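Der Winter, den ich in Skerdale lassen wollte

Erzählung, Juni 2026

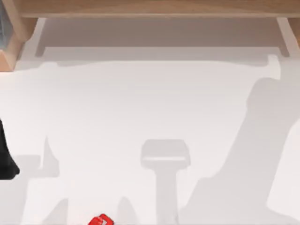 Helles Holz, weiße Fläche.

Also, ich fange mal mit dem Fährfahrplan an, denn ohne den wäre ich im September nie in Skerdale hängen geblieben. Die letzte Fähre ging um 6 und ich stand um kurz nach sechs am Anleger, mit einem Koffer, einer Tüte Pflaumen und einem Kopf voller Sätze, die ich meiner Schwester am Telefon hätte sagen sollen. Das Boot war noch zu sehen! Ein kleines bisschen Licht auf dem Wasser, und ich habe gewunken, als würde jemand wegen mir umdrehen.

Meine Tante hatte mir das Haus vermacht. Mir, ausgerechnet, obwohl ich sie das letzte Mal mit zwölf besucht und dabei eine Scheibe eingeworfen habe (mit einem Apfel, fragt nicht). Ich wollte es verkaufen, das war der ganze Plan: hinfahren, Schlüssel holen, einmal durchlaufen, dem Makler zunicken, zurück. Meine Schwester fand das herzlos. Ich fand, dass jemand, der zu keiner einzigen Beerdigung in dieser Familie gekommen ist, mit dem Wort herzlos ein bisschen sparsam umgehen könnte. So ungefähr war die Stimmung.

Die Pension am Hafen heißt Grinov und roch nach gebratenen Zwiebeln bis hinauf unters Dach. Die Wirtin gab mir ein Zimmer, ohne nach meinem Namen zu fragen, und sagte nur: »Sie sind die mit dem Apfel.« Dreißig Jahre! Ich bin rot geworden wie ein Schulkind. Dann stellte sie mir eine Suppe hin und setzte sich dazu, und ich musste erzählen, was aus mir geworden ist, und beim Erzählen fiel mir auf, wie kurz das ging. Übersetzerin, geschieden, eine Wohnung mit Balkon nach Norden. Die Suppe war noch heiß, da war ich schon fertig.

»Und der Yen?«, fragte sie.

Ich dachte erst an Geld. Sie meinte aber den Hund meiner Tante, einen alten, grauen Kerl mit einem Stehohr und einem, das es irgendwann aufgegeben hat. Der wohnte seit dem Frühjahr im Schuppen hinter der Pension und ging jeden Morgen allein den Berg hinauf zum Haus, legte sich vor die Tür und kam abends wieder herunter. Davon stand nichts im Testament. Im Testament stand das Haus, ein Konto mit 3.000 in der Landeswährung (wofür man dort einen ordentlichen Kühlschrank bekommt, mehr nicht) und ein Satz, den der Notar mir am Telefon zweimal vorlesen musste: Der Kurkach bleibt, wo er ist.

Was ist ein Kurkach? Die Wirtin wusste es nicht. Der Mann, der am Nebentisch Karten mit sich selbst spielte, wusste es auch nicht, hatte aber drei Theorien, und bei der dritten war ich schon auf der Treppe.

Am nächsten Morgen bin ich mit dem Hund hochgegangen. Oder er mit mir, er war jedenfalls schneller. Vom Hafen zum Haus sind es 546 Stufen, das weiß ich von meiner Tante, die mir das früher auf jede Geburtstagskarte geschrieben hat, als wäre es ein Gruß. Liebe Große, immer noch 546 Stufen, deine Tante. Als Kind fand ich das langweilig. Auf halber Höhe, mit Seitenstechen und einem Hund, der oben saß und gähnte, habe ich zum ersten Mal verstanden, dass sie mir wohl mitteilen wollte, dass sie sie noch schafft.

Drinnen war es kalt und so aufgeräumt, dass ich die Schuhe ausgezogen habe. Ich hatte mir Staub vorgestellt und Decken über den Möbeln, wie im Film, aber auf dem Küchentisch stand eine saubere Tasse mit dem Henkel nach rechts. Ich bin Linkshänderin, sie war es nicht. Ich habe die Tasse umgedreht, mich dafür geschämt und sie wieder zurückgedreht.

Dann habe ich gesucht. In der Speisekammer, hinter den Büchern, unter dem Bett, wo eine Kiste mit Weihnachtskugeln stand und ein einzelner Skischuh. Ich habe den Hund gefragt. Ich habe sogar »Kurkach!« gerufen, laut, im Treppenhaus, für den Fall, dass es eine Katze ist. Mittags rief meine Schwester an, und ich wollte eigentlich nicht rangehen, ging dann aber doch, weil ich mit vollem Mund nicht streiten kann und gerade eine Pflaume aß.

»Weißt du, was ein Kurkach ist?«, habe ich gefragt, ohne Hallo.

Es war so lange still, dass ich dachte, die Leitung wäre weg. Und dann hat sie gelacht, meine Schwester, wie früher im Etagenbett, wenn wir längst schlafen sollten. Der Kurkach, sagte sie, das sei doch der Wind! Der im Schornstein. Ob ich das wirklich vergessen hätte? Ich hätte die ganze ersten Ferien lang nicht schlafen können, und da habe die Tante erzählt, dort oben wohne einer, der sei 400 Jahre alt und beschwere sich nur über sein Knie, und der heiße Kurkach, und wenn man ihm gute Nacht sage, gebe er Ruhe.

Ich habe mich auf die Treppe gesetzt. Der Hund kam und legte das Kinn auf meinen Fuß, was schwerer ist, als man denkt.

»Du hast ihm immer gute Nacht gesagt«, sagte meine Schwester. »Ich musste auch. Du hast mich gezwungen.«

Wir haben dann noch lange geredet, über den Schornstein und den Skischuh (ihrer, stellt euch vor, sie sucht ihn seit der Schulzeit) und irgendwann auch über die Beerdigungen. Das war nicht schön, und ich schreibe es hier nicht auf. Aber wir haben beide nicht aufgelegt.

Den Makler habe ich angerufen und gesagt, dass ich erkältet bin. Er hat gute Besserung gewünscht und gefragt, ob nächste Woche besser passt, und ich sagte, das käme auf den Husten an.

Die Fähre um 6 habe ich wieder verpasst, diesmal von oben, vom Küchenfenster aus. Ich hatte Wasser aufgesetzt und dem Hund den Rest vom Brot gegeben. Abends kam der Wind auf, erst ums Haus und dann in den Schornstein hinein, und es klang tatsächlich wie ein alter Mann, der vom Stuhl aufsteht. Yen hob das eine Ohr.

Ich habe gute Nacht gesagt. Ein bisschen leise, man ist ja erwachsen. Dann noch einmal lauter, von meiner Schwester.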